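December 2022
By Fasil Teshome

Robots on the packing floor: your questions, my answers

I've been getting the same handful of questions in the break room, in the parking lot and once at my kid's swim meet, so I figured I'd type the answers up and stick them where everyone can find them. I run the sorting and kitting side at Tokska, and before that I packed boxes for a long time, so I'm not neutral. I like these jobs and I like the people in them!

Are you replacing us with arms?

No. We have 182 people on the floor and the plan for next year has the same number in it. What changes is who stands where. The arms take over the pick-and-place part of kitting, the bit where you reach into a basket and move one small thing to another spot all shift long. My shoulder still remembers that job (not fondly).

So what do the kitters do all day now?

More checking, more setup, more fixing. Somebody has to lay out the parts, decide what a good kit looks like and step in when the arm gets stuck. Two kitters from the Gebreyes line moved over to the arm cells in August and they now write most of our setup sheets. Their pay went up a grade when they moved. If you want to try it, the sign-up list is on my door – it's first come, first served.

Why is the practice table full of blocks and baskets and not our real parts?

Real parts are expensive and some of them scratch if you look at them funny. Simple shapes are plenty for learning how to line up a gripper, and if one ends up on the floor you just pick it up and go again. You'll spend your first training days at that table before you go near a customer order.

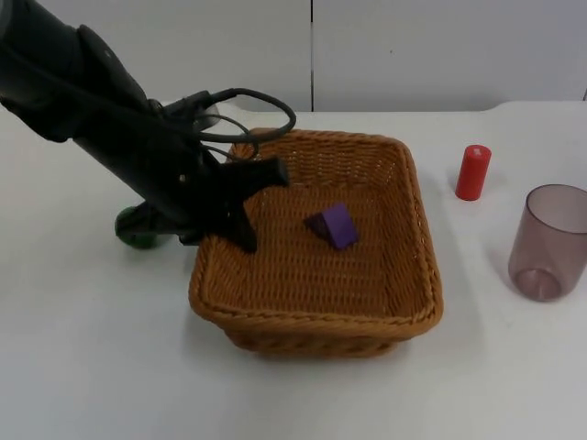

After that you shadow someone on a live cell, and you don't work one alone until you've both signed the sheet. I know a few of you think that's slow. I'd take slow.

Is it watching me?

The Vollirance software logs what the arm does: picks, misses, stops. It doesn't log who's standing there, and I've asked for that to stay in writing. Your break times are between you and your lead, same as always.

What happens if I hit the stop button?

The arm stops, and you don't get in trouble. We had more than 39 stops in the first month and I was happy about every one of them. Hit it if something looks weird, then call your lead – please don't reach in to fix it first.

Will the Jemard line get arms too?

Not yet. Those kits have soft bags and loose cords, and we haven't found a setup I'd want to hand to anybody. If that changes, you'll hear it from me at shift meeting first.

Who do I complain to?

Me. My door's the one with the sign-up list on it.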